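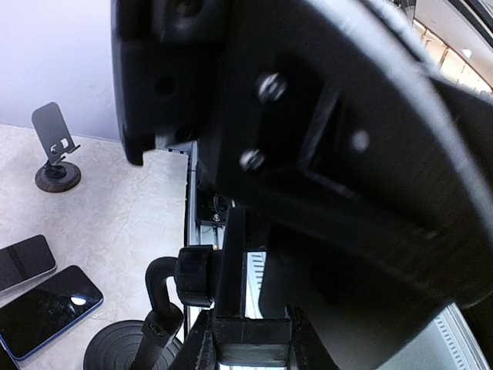 Benches, sinks and chemical storage walk-through, Musenstead teaching kitchen and prep rooms, May

Hi all, my notes from the walk-through with Theda Steinbach. I've put OK, FIX or WATCH against each item and then rambled a bit, sorry in advance. If your initials are next to something it's yours until it's done!

1. Benchtops clean and free of chips — OK
Much better than last time. The white ones show every tea stain, so please keep using the cream cleaner and leave the scourers for the pots.

2. Bench edges and joins sealed — FIX (TS)
The silicone behind the second sink has gone black and is lifting at one end. I could get a fingernail under it. Theda has a tube of the mould-resistant stuff in her ute and reckons it's half an hour's work, plus leaving it overnight.

3. Clamps and bench fittings tight — OK
I gave every knob a turn and a wiggle. One wanted a quarter turn and now it's fine.

4. Power points, leads and tags — FIX (HO)
Tag 2143 (the old Fidus urn) is out of date, and the lead is a bit stiff near the plug. I've unplugged it and popped it on the shelf in the office. Hildegard Ostermann is ringing the tester. Please don't bring it back out for morning tea, I know who you are.

5. Hot water at hand basins — WATCH
Room 303 takes ages to run warm. It gets there, but people give up and wash in cold, and I'd probably do the same. I'll try it again at 7.30 am before anyone else has used it and see if that changes anything.

6. Chemical cupboard locked, labels readable — FIX (me)
Locked, yes. Labels, hmm. Two spray bottles had texta that's rubbed off completely, so I tipped them out and binned the bottles. The Valtari degreaser is fine in its original container and the safety data sheet is in the folder, though somebody had filed it under D. I've moved it to V.

7. Fire blanket and extinguisher — OK
Both on their hooks, nothing stacked in front, pin and seal in place. The extinguisher needle is in the green.

8. Floors and walkways — WATCH
Mat by the back door is curling at one corner. Taped for now. I've asked for a new one and been told there's up to $200 in the budget, so fingers crossed — the decent rubber ones aren't cheap.

9. First aid kit — FIX (HO)
Plenty of bandages, but we're down to 19 blue plasters and the burn gel has expired. Hildegard is adding both to the Kazlauskienė order.

10. Emergency exit — OK
Door opens from the inside with one push, sign lit. There was a trolley parked nearby, not blocking it, but I moved it along anyway.

FIX items by the end of the month, please. Write on the sheet in the office when yours is finished and I'll come and have a look.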